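The delivery supervisor at Dretov has a title with the word "autonomy" in it now, and she would like it removed. "I schedule carts," she says. "They drive themselves. I schedule them."

The parcel firm put 12 self-driving carts on its neighborhood routes last November, running software from Bralon. Before that the same streets belonged to 16 riders.

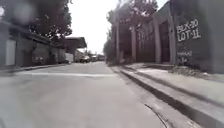
*2 min read*

Her riders kept their jobs, mostly with new nouns attached. Four became "route stewards," which means they sit in an office on Liao Street and watch roads go by on a screen. "I used to know every dog," one of them tells me. "Now I know every curb." He has put on weight and blames the chair.

What do stewards do all day? They wait for a cart to lose its nerve. A cart that can't decide about a crack or a shadow stops and asks, and a person presses a button marked Proceed. On a good shift he presses it 56 times.
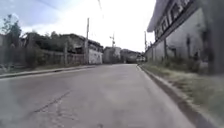
The pay is the same, he says, and his knees are grateful. What he misses is being late for his own reasons. "If I stopped for tea, that was me. If the cart stops, there's a report."

The supervisor reads those reports. There were around 1000 in the first quarter, and she remembers one fondly, in which a cart waited out an entire lunch hour behind a parked van, "very politely." She has asked Bralon for a horn.

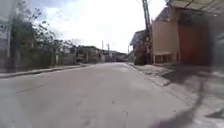

*Street-level view on a Dretov delivery route.*

Kitunura, the next district over, gets its carts after the holidays. The riders there have been invited to a briefing. She is bringing the coffee herself, on a scooter.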